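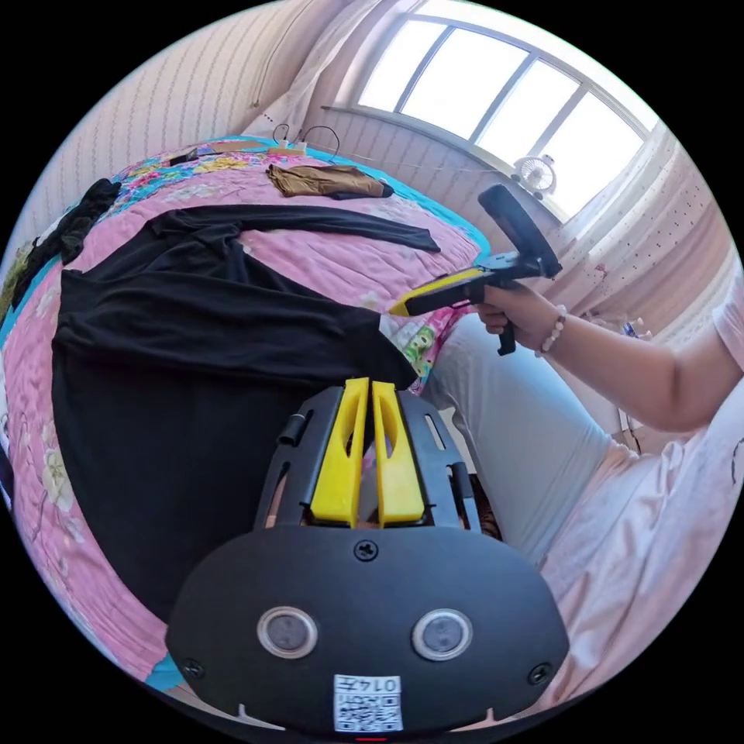 ## Ticket 3013 — black garments dropping out of the fold labels

**Opened by:** Felista
**Project:** Gesent, home clothes set

Okay, so I ran the segmenter on the bedroom demos and it's great on almost everything, but it keeps losing the edge of the long black one. Out of 40 demos it flagged 32 as "no cloth in view." The sleeve is stretched right across a pink quilt, so contrast isn't the problem!

**Tried so far**

- Raised the exposure floor — no change.
- Swapped in Everett's older weights from Flurcombe. Worse.
- Masked out the yellow fingers, and that helped a little.
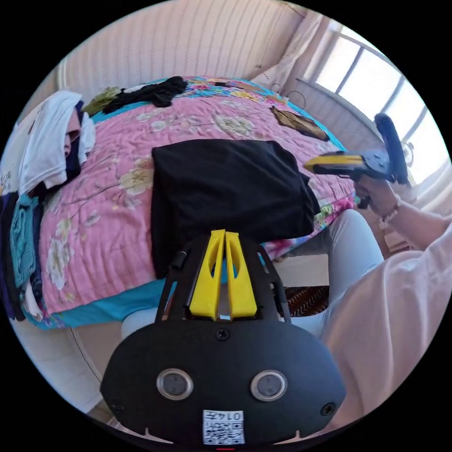 *Gripper 0147, black garment folded on the quilt, second gripper at right.*

**Update, 4:15 pm**

Kekeli thinks the mask is merging the garment with the gripper body, both being black and so close together down there. I pulled up frame 1238 and yep, one big blob — body, mount, cloth, all of it.

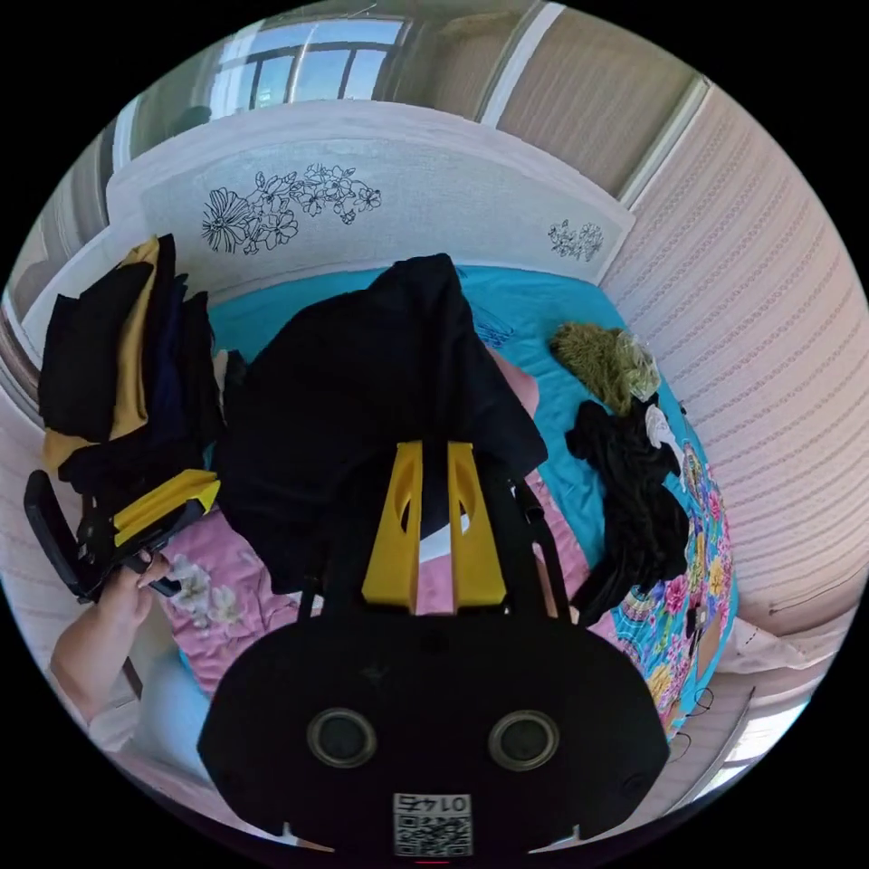

So I'm going to label the gripper as its own class and retrain overnight. If the blob splits, I'll rerun the whole set before Mwanahawa starts on the fold scores. Leaving this open till then. Rehema, please don't delete the old masks yet, I still need them for the comparison!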